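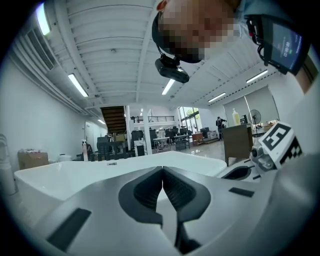

Solution-dyed vs. piece-dyed for outdoor cushions?

trarby_loom
Mar 5, 2022
Redoing the cushions on our porch set, 16 covers in all. The shop is pushing a solution-dyed acrylic called Livari at nearly double the price of the piece-dyed polyester I had picked out. Is the color really going to last that much longer or am I paying for the sample book?

Jihad Twal
You're paying for the pigment going in before the fiber is made. Cut a yarn and it's the same color all the way through, like a carrot. Piece-dyed is a radish. South-facing porch, buy the carrot.

halfbobbin
Or buy the radish and a 60 dollar furniture cover. I have piece-dyed polyester from two houses ago and it's still red. Okay, salmon. My wife calls it salmon.

Jihad Twal
Your honor, I rest.

Vitalii Romaniuk
I worked in a dye house for years and I'd be careful with "acrylic good, polyester bad." You can get solution-dyed polyester too. Ask for the lightfastness test hours. One mill will quote you 2,000 and another won't quote anything, and I know which one I'd call back.

trarby_loom
Asked. The clerk said it was "very fast." I don't think we were talking about the same thing.

halfbobbin
Test hours are a lamp in a box. My porch has a dog and a grill.

Vitalii Romaniuk
No lamp will help you with the dog.

sewnshut
Whatever you buy, use decent thread. My fabric was fine and every seam let go by December. Restitched the lot in bonded polyester, no trouble so far.

trarby_loom
Going with the Livari for the seats and the cheap stuff for the backs. Same gray, supposedly.

Jihad Twal
Please post a photo after one summer. Both grays.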